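Sorting the odds and ends table: bins, bowls or trays?
Tedesco Home Forum > Storage and Tidying

hirnarari_hazel
Right, I'm finally doing the table! It's become the place where everything lands – snacks, spoons, toothbrush, little jars – and I want each thing to have a proper home by the end of May. My plan is food in one tub, washing bits in the clear one because I can see what's in there, and the blue bowl for anything small enough to roll away.

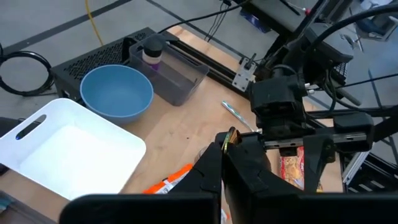 I've given myself 40 minutes a go, then I stop and have a cup of tea. The white bin is my favourite so far. It has a handle slot, so the whole lot can be lifted off when I need the space (brilliant for wiping down!). What would you put in it?

pegboard_pete
Snacks, every time. Packets are light and they never stack, so give them the big tub and let them stand up like records in a crate. I did 24 packets that way in our Brestthorpe kitchen and it's still tidy.

mostly_jars
Disagree with Pete, sorry! Standing packets up is lovely until you take two out and the rest flop over. I'd lay them flat on a tray and save the tub for spoons and other hard things.

hirnarari_hazel
Ooh, two camps already. I do like a bag standing up where I can spot it from across the room.

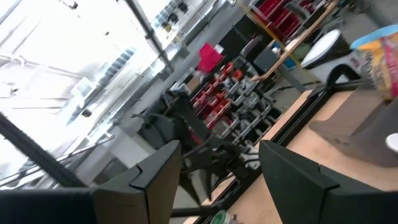

Snack bag near the grey container, jar with the green top at the front.

pegboard_pete
See, the bright bags are half the fun. Why hide them flat?

Jandetti12
Can I put in a word for the spoons? Mine went handle-down in a tall pot and I've never looked back. A wide basket is fine too, but they slide about when you carry it.

mostly_jars
Handle-up for me, Jandetti12! I don't want to grab the end that goes in the soup.

hirnarari_hazel
Ha, I've only got one spoon in so far and it's not standing up for anybody. Everything's spread out now so I can see what I'm dealing with. Tubs along the back, the rest wherever it fits.
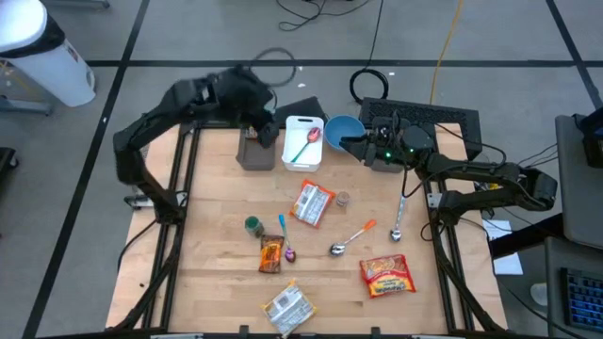

Green-handled spoon in the white basket, noodles in the middle, blue bowl at the back.

Jandetti12
Love it with the containers in a row! I'd use the dark brown one for the jars and keep noodles next to the bowl.

mostly_jars
Still voting for that grey tray for the packets. Try it for 2 weeks and tell us.

hirnarari_hazel
Deal. Tray first, then Pete's way, and I'll post again after each one.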